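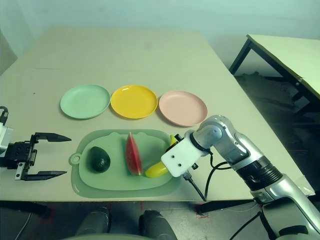

Talk notes - writing your first long poem. Library evening, Laizer room. 20 min + questions

Start w/o hello. Read the four lines about the river first. Pause. THEN say name.

Who I am: Jabari Kirui, day job in shipping, poems at night. First one finished at 41. Not a trained poet, say so early, people relax.

Why a long poem. My grandmother told the flood story every July, never the same way. Wanted it on paper before I forgot her versions. Started with 850 lines. Finished w/ 200. Will come back to the cutting.

Slide 2 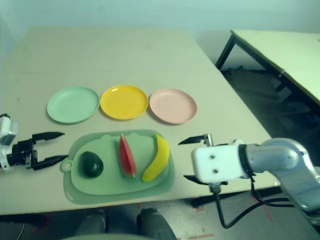 Avocado, watermelon, banana, still on the board.

Part one, the notebook. Write in whatever language it arrives in. Half of mine came in my grandmother's, half in English, mixed mid line. Do not fix that in week one. I fixed it in week one and lost the whole ferryman section. (Tell ferryman story, short version!! Long one ran 6 min at Trernano.)

Rhyme. Somebody will ask. I used it for the chorus only, the part where the village answers. Rest is loose, four beats if you read it slow. Read example, page 3 of handout, "the goats went up before the water". Clap it. Get them to clap it.

Too many characters. My big mistake. Every uncle, the priest, both the priest's brothers, the man with the drum. Felt rude to leave family out. A listener can't hold that many names. Gave each person one thing they carry, the drum, the lamp, the door off its hinges. If I couldnt think of a thing, out they went.

Slide 3 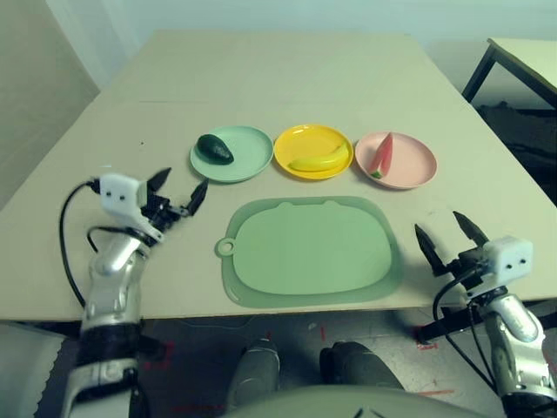
One fruit to a plate.

Cutting. Read it aloud to one person who doesn't know the story. Mark where they look away. Don't argue with the marks. I argued, for a whole winter, skip this if short on time.

Sending it out. Sulteo magazine said no, nicely, too long. Drivness Press put it in their spring booklet, printed 700, still have a box in the hall. Copies by the door, take one, no charge.

Old stories everyone knows - do you need permission? Short answer, tell your own version and say who you heard it from. My first page has her name on it. Dont get into the argument with my cousin.

Water. Drink some.

Exercise if time: write down one line an elder in your family always says. Excatly as they say it. Then write what the next person in the room says back. Two lines, stop. Ask for volunteers, dont pick on anyone in the front row.

Finish on the lamp section, from "she counted us in the dark" to "and the water went by". Book shut. Questions.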